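Wendstead Kitchens: Handling Automation Project
Progress report to the Golob Fund
Prepared by Akua Adjei, project lead
April 1, 2020

1. Where we are

This report covers the second period of the grant. The first period was spent on choosing which jobs in the refreshment service could be handed over to a machine and which should stay with staff. In this period we have been teaching the first group of tasks by demonstration, using hand-held grippers, and working out new duties with the people whose shifts will change.

The service runs from one preparation room at Wendstead and supplies drinks and small plates to the meeting floors. Twelve members of staff are on the rota. Most of their complaints over the years have been about the same things: the reaching, the clearing and the resetting of tables between bookings. Those are the tasks we have started with.

2. Demonstrations

Staff record the demonstrations themselves. Each person takes a gripper, carries out the task at the table as they would by hand, and puts the items back for the next attempt. We decided early on that this should be done by the people who know the work, in paid time, and it has been on the rota as an ordinary duty throughout.

Of the 94 sessions planned for the whole grant, 69 are complete. The remainder are mostly clearing tasks, which take longer to set up. Bottles were moved forward in the plan at the request of the morning team, who handle more of them than anyone else.

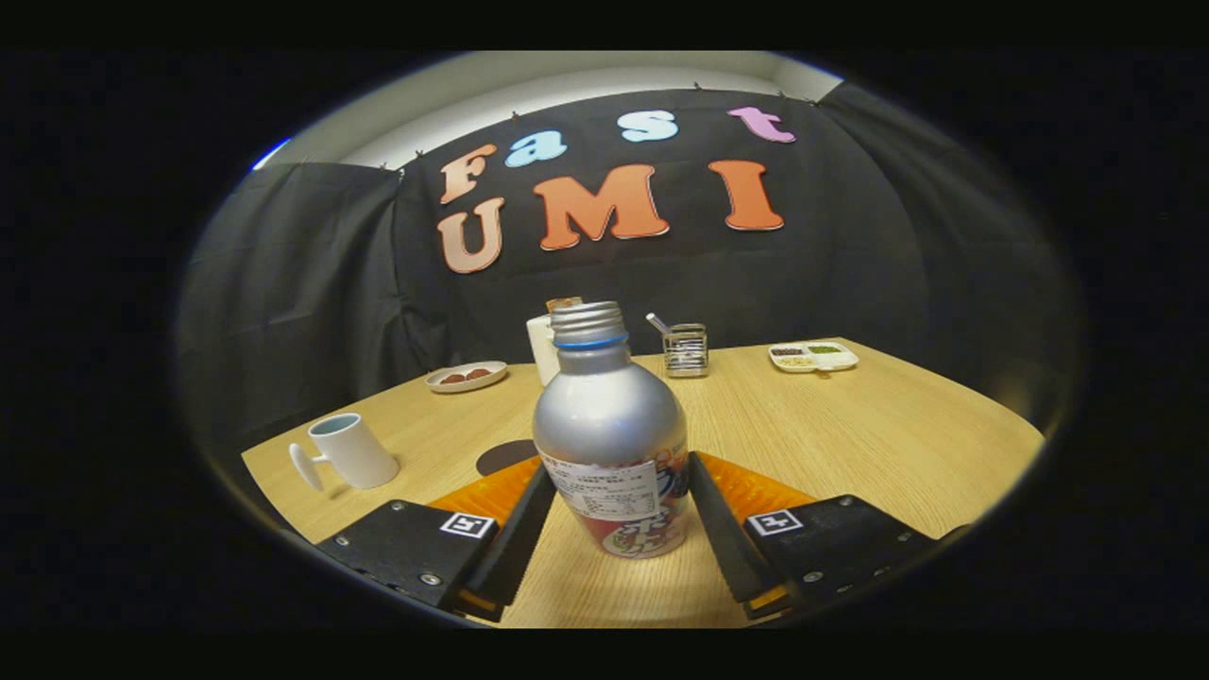
Bottle task at the practice table, with mug, plate and divided tray also set out.

Bottles have needed more care than we allowed for. Staff grip firmly by habit and had to learn to close the fingers slowly, and some early recordings were discarded for that reason. We have added a short practice spell at the start of each session and fewer recordings are now being thrown away.

Spoons are still difficult. A spoon standing in a holder can be picked up well enough, but one lying flat is hard to lift with the present finger pads. Raltex, who supply our arm, have agreed to look at a different pad and will send samples. No extra cost is expected under the existing contract.

3. Changes for staff

No posts have been cut and none will be during the grant. What has changed is the shape of the day. Two people on each shift now spend part of it on recording, and the preparation room has to be covered while they do so. In the first weeks this was not planned well and breaks were missed. The shift lead now draws up the cover list the day before.

The new duty of checking and labelling recordings has been taken up by staff who had asked for less standing work. They sit at a desk in the store office and use the Stalerero labelling software. Training took longer than the half day we budgeted – most people wanted a second session, and we gave it.

Opinion on the rota is mixed. Several staff like the recording work and have asked for more of it. Others find it tedious and would prefer to stay on service. We have made it optional for now, though this limits who can be scheduled in the afternoons. There is also worry about what happens to hours once the arm is in use. We have said in writing that contracted hours are protected until the end of the grant, but we cannot yet say anything firm beyond that, and people have noticed.

4. Spending

Staff time is over budget because of the added training and the cover for recording shifts. Equipment is under budget, as we bought fewer spare grippers than planned. We ask the Fund's permission to move the unspent equipment money to staff time. The total is unchanged.

5. Next period

The remaining sessions should be finished by June. The first trial of the arm on bottle handling will follow, in the preparation room only and outside service hours, with a member of staff at the stop button. Clearing tasks will not be tried on the arm until the bottle trial has been reviewed with the shift leads.

We will also hold individual meetings with everyone on the rota to discuss their duties after the trial. Notes from these will stay with the staff concerned, and a summary without names will be attached to the next report.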